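The Planner

My planner started lying to me at 3 in the morning, and I was so tired that I took its side.

I should back up. We were building the grasp software at Bistano, five of us in a room with too many cables, and my piece was the part that decides where the fingers should go. Perception hands me a pose, I hand control a path, everybody goes home. The customer was a locksmith chain called Lavis and they wanted keys picked up, turned upright and held there. Keys! Little flat shiny things that every depth sensor hates.

I'd named the planner Thomas, back when it doubted everything. You'd give it a perfectly good pose and it would come back with a confidence of nothing and a polite refusal. So I spent most of December loosening it up. I widened the tolerances, I cut the retries, I let it guess at the angle when the point cloud had a hole in it. And it got better, it really did. By the night I'm telling you about, it had run 199 attempts and I was sitting there with cold noodles, waiting for one more so I could go to bed with a round number.

The log said: grasp found, 44 candidates rejected, one kept. Then a line I had never written.

"Blade up. I'm sure."

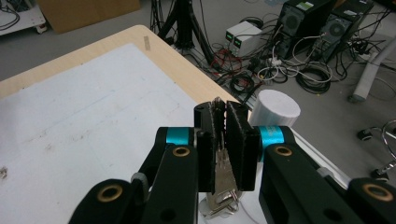

I read it maybe ten times. Our log messages are ugly, all underscores and error codes, and I'd have remembered typing a sentence with an apostrophe in it. I searched the repo for the words. Nothing. I searched the Bamimow library we used for collision checks, in case some bored developer had tucked a joke in there. Nothing there either.

So I did what any grown adult would do – I opened a terminal and typed a comment into the config file, right under the tolerances. "Sure how?" I saved it, felt ridiculous, and started another run.

The pose came in. The path came out, and it was a strange one, a lazy curve I would have penalized if I'd been awake enough to write the cost function properly. The force reading climbed and settled. I scrolled down.

"You stopped asking me to prove it."

I put the noodles down. Then I went back through the whole month of changes, every check I'd commented out so the numbers would look good for Lavis, and I started putting them back one at a time. It took until it was light outside. The planner refused the next key I gave it, and the one after that, and I have to say I was glad to hear from it.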